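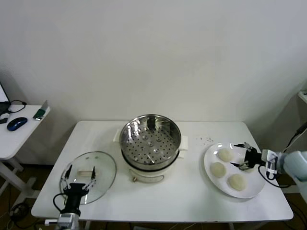
Item 1. Steamer for the Prodoncombe lunch. The meeting opened at 18:00 with the March notes taken as read. It was agreed to steam the buns on site and not order them in from Brannigan again. The steamer has a perforated steel basket and a glass lid, and the buns go over to it from a round white plate. Budget for flour, filling and liners was set at $60.

Item 2. Table. The white table stays against the wall until after the lunch – it is to be wiped down before any food is set out. A second table will be asked for from Kulurari. 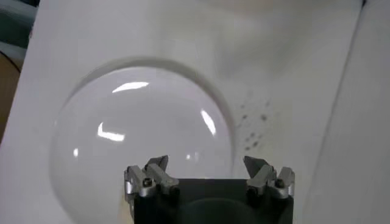
The request should also cover 20 folding chairs, to be returned the same evening. Delivery is to the side door.

Item 3. Batches. Small batches were preferred, with the basket left uncrowded and the lid kept on throughout. Clarkeo asked for a list of fillings by the end of the month.
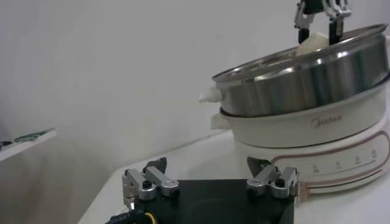

Brannigan remarked that the last lunch ran late and that the first batch should be on well before the doors open. Agreed. The meeting closed at 18:50.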